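Bring Back the Paper Manual

My father-in-law's generation kept a drawer. Ours is under the microwave, and it holds every instruction booklet that has come into the house since we got married, including one for a rice cooker that died years ago. I used to tease my husband about that drawer. I don't anymore, and I'd like to make the case for it, because I think we are letting something useful slip away and hardly grumbling about it.

In March I bought a dehumidifier for the basement. It's a Virka, a perfectly nice machine, and it cost me 254 dollars with the extended hose. Inside the box was the machine, the hose, and a card the size of a playing card with a square code printed on it. That was the manual! You scan the code, it takes you to a page, the page wants you to pick your country, then it wants an email address, and then it offers you an app called Tello. I was standing in a damp basement with one bar of signal and wet socks. All I wanted to know was which way the filter goes in.

I did get the app in the end, upstairs. The filter question was under "Care," then "Seasonal Care," then a video. The video had music. I watched a cheerful hand put in a filter on a model that wasn't mine.
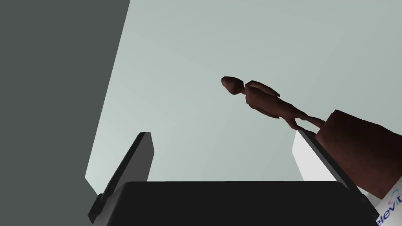 Now, I know what some of you are going to say, because my friend Jayanthi Varghese already said it to me over lunch. Paper is wasteful. Those booklets came in eleven languages and most people threw them out with the foam. She's right about the foam, and she's right that I never once read the Portuguese. But a booklet in your own language, four pages, stapled, is not what is filling up the landfill. The dehumidifier came wrapped in enough plastic to cover a couch. If a company wants to save the planet it could start there and leave me my four pages.

The other argument is that online manuals can be kept up to date. Fine, but they can also be taken away. My neighbor Patricio Cordero has a Didenko sewing machine he bought used for 79 dollars, a lovely heavy thing, and when he looked for the threading diagram the page was gone. Support ended, it said, please see our current models. He doesn't want a current model -- he wants to hem curtains. He finally found a scan that some kind stranger had put up, coffee ring and all, with the tension settings penciled in the margin. I think about that stranger a lot. Somebody's drawer saved Patricio's curtains.

And the margins are a big part of it for me. Our old oven booklet has my mother-in-law's handwriting all over it. Next to the line about preheating to 400 she wrote "runs hot, use less," and she underlined less twice. You can't do that to a video. When we sold that oven I kept the booklet, and yes, I'm aware that makes me part of the problem.

I'm not against phones. Saqib Jafri at the hardware store showed me a video for fixing a running toilet and it was wonderful, far better than any drawing would have been. Some things really do need to be seen moving. What bothers me is having no choice about it, and being asked for my birthday before I'm allowed to know what a blinking orange light means.
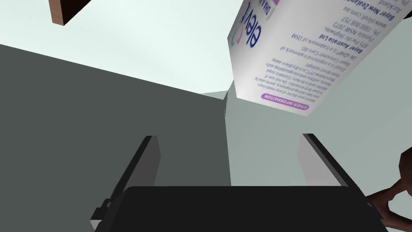

Some jobs are easier to learn by watching.

There's also the matter of who gets left out. My aunt is 79 and sharp as a tack, and she reads everything that comes in a box, front to back, at the kitchen table with her tea. She won't scan a code, so she now has a Stelerero radio that does one thing, which is play the station it was on when she first plugged it in. When I visited I offered to print out the instructions for her. They came to 20 pages, most of them warnings, and used up the last of my black ink.

So here's my modest request to whoever packs these boxes. One folded sheet. Put the parts on one side and the lights and buttons on the other, in type a person can read without going to find her glasses. Keep the code, keep the app, keep the cheerful hand and its music. I'll put the sheet in the drawer, on top of the rice cooker.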